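Hauswirtschaft > Kursunterlagen > Getränke und Service > Handzettel 2

Seite drucken | Per E-Mail senden

Stand: Juli, Kursleitung Getränke und Service, Nascombe

Den Getränketisch einrichten

Liebe Kursteilnehmerinnen und Kursteilnehmer, beim letzten Mal sind wir mit dem Eindecken nicht ganz fertig geworden (es wurde so nett geplaudert, und das soll ja auch so bleiben!), deshalb schreibe ich das Wichtigste noch einmal in Ruhe auf. Es geht um den kleinen Tisch für den Nachmittag: Tee aus der Flasche, etwas Süßes dazu, Zitrone, Eis, und alles so gestellt, dass man gern zugreift. 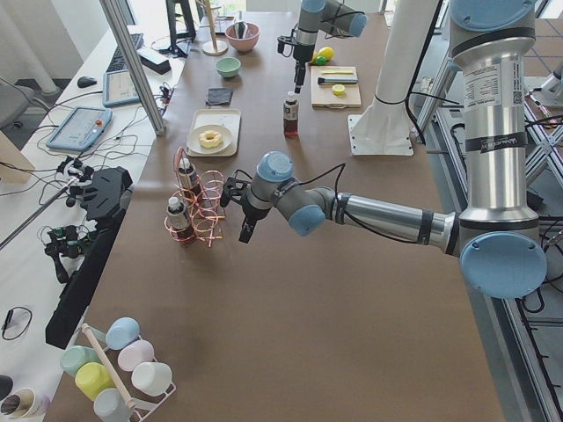 Fangen Sie bitte immer mit der Tischfläche an und räumen Sie erst dann auf, was Sie brauchen. Das Schneidebrett mit der Zitrone gehört zur Arbeitsseite, also dorthin, wo Sie selbst stehen, und die Bürste kommt nach dem Abwaschen der Früchte wieder weg. Eine Scheibe schneidet man am besten erst kurz vor dem Servieren, sie trocknet sonst am Rand so traurig ein. Für den Kurs rechnen wir mit Gläsern zu 200 ml; wer zu Hause lieber die großen nimmt, darf das natürlich tun, braucht dann aber auch mehr Eis.

Zum Flaschenständer kam die Frage, ob er nicht zu viel Platz wegnimmt. Ich mag ihn trotzdem sehr gern! Ein Drahtgestell wirkt leicht, und die Flaschen liegen darin schräg, mit dem Verschluss gut greifbar. Stellen Sie ihn an eine Ecke, das Gebäck auf einem Tablett daneben, und die Serviette gefaltet in Reichweite. Die Mitte bleibt frei, dort wird eingeschenkt und weitergereicht.
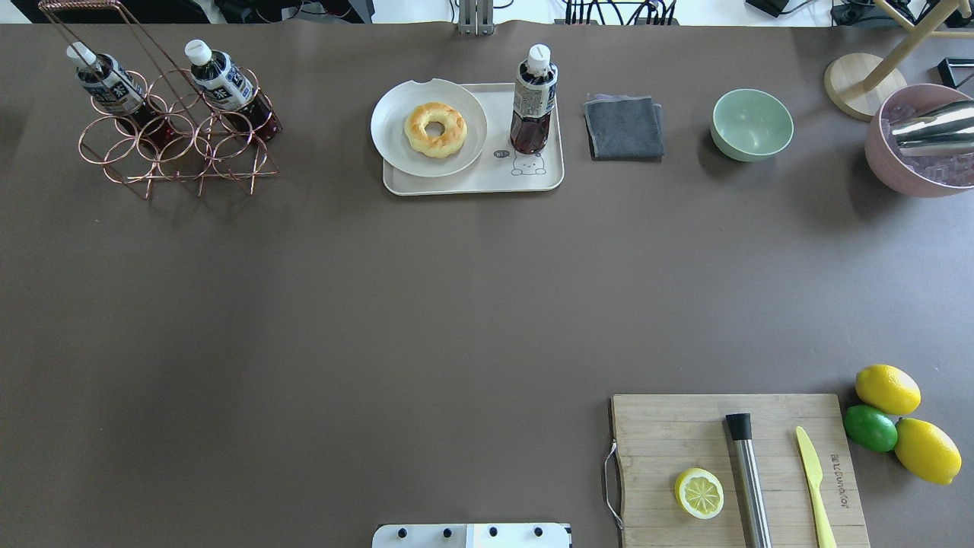
Abb. 2: Teeflaschen im Drahtständer, Gebäck auf dem Tablett, gefaltete Serviette und Schale mit Eis.

Noch ein Wort zum Eis: Nehmen Sie klare Würfel und eine Schale mit etwas Rand, dann kann der Becher des Shakers darin liegen und vorkühlen, während Sie den Rest richten. Etwa 985 g reichen nach meiner Erfahrung für unsere Gruppe, an heißen Nachmittagen gern ein wenig mehr.

Bis zum nächsten Mal bitte den eigenen Tisch einmal aufzeichnen, eine einfache Bleistiftskizze genügt, und ein sauberes Geschirrtuch mitbringen. Die Kursmappe Gotis liegt wie immer im Regal neben der Tür.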